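Print this page
E-mail this page
Search this site: enter keyword Go

Speaker notes: Preparing students before they leave, and meeting them again when they return
Session 3, afternoon, Vinora room

Slide 1. Good afternoon. My name is Asabe Briggs and I coordinate outgoing exchanges at Odukoya College. English is my third language, so if I go too fast, please raise your hand and I will slow down. (Pause. Check the microphone.)

Slide 2. I want to speak about the weeks before departure. In our office we had for many years one long orientation evening in June. We gave the students a thick folder, we spoke for 3 hours, and then we wished them a good trip. After that evening we believed that they were prepared.

Slide 3. Last year we asked the students who came back what they remembered from the orientation. We received 1,191 comments in total, because each student could write as many as they wished. Very few comments were about visas or insurance. Most were about daily life: how to open a bank account, how to speak to a professor, what to do on the first weekend when the residence is quiet. (Do not read the table aloud. Give them a moment to look.)

Slide 4. So we divided the evening into 9 short meetings. Each one takes place at lunch time and has one subject only. Students must attend the two about health and safety. The other meetings they choose by themselves. My colleague Ese Abubakar leads the one about money, and it is always full.

Slide 5. Packing is also one of the nine. I was against it at first, as I thought that adults know how to pack a suitcase. But the students ask for it, and while their hands are busy they begin to talk about what worries them. We learn more in this meeting than from the questionnaire.

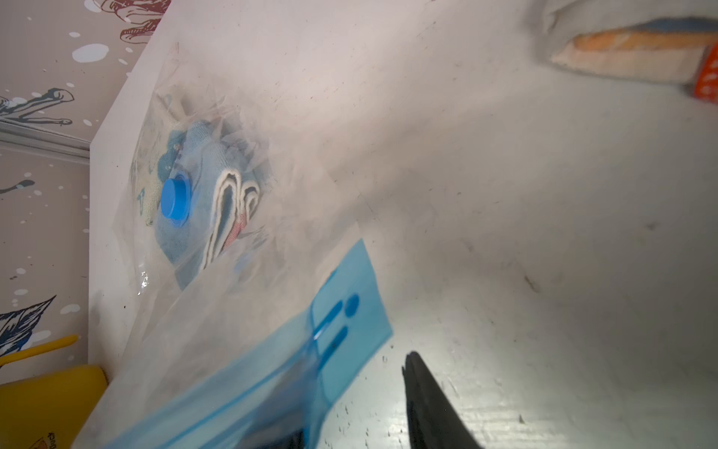
Finn Petersen wrote to me after reading the draft of this talk that nine meetings are too many for a small office, and that at his college they could perhaps manage four. He asked also if the students who work at lunch time are not left out. I think he is right about the second point. We now repeat the money meeting and the health meeting at 6 p.m., and the evening group is growing.

Slide 6. The programme we use for sign-up is called Jivley. It sends a reminder the day before. Please do not ask me technical questions about it, Olumide Aliyu is at the back of the room and he will answer them much better than I can. (Point to Olumide.)

Slide 7. Now the return. Here our work was weak, and I must say this openly. A student comes home after two semesters, and we send a form about credits. Chiamaka Bako, one of our former students, told me that she felt more foreign in our cafeteria than she ever felt in her host city. With her permission I share this sentence with you.

Slide 8. What we do at present:
- a phone call in the second week after the return, 15 minutes at most
- one dinner each term, where returned students meet those who will leave next
- a short writing task, which counts toward the Zadik certificate

The phone call is the cheapest of these and the students mention it the most. If your office has time for only one thing, I would begin with the call.

Slide 9. Questions for the tables. Who in your institution is the first person to speak with a returning student? How long after the return does this happen? Please discuss with your neighbours and write one answer on the yellow card. (If we are late, skip the second question.)

Slide 10. Contact details. The handouts are beside the door, and the list of the nine meeting subjects is on the reverse side. Collect the yellow cards before the coffee break.

Print this page
E-mail this page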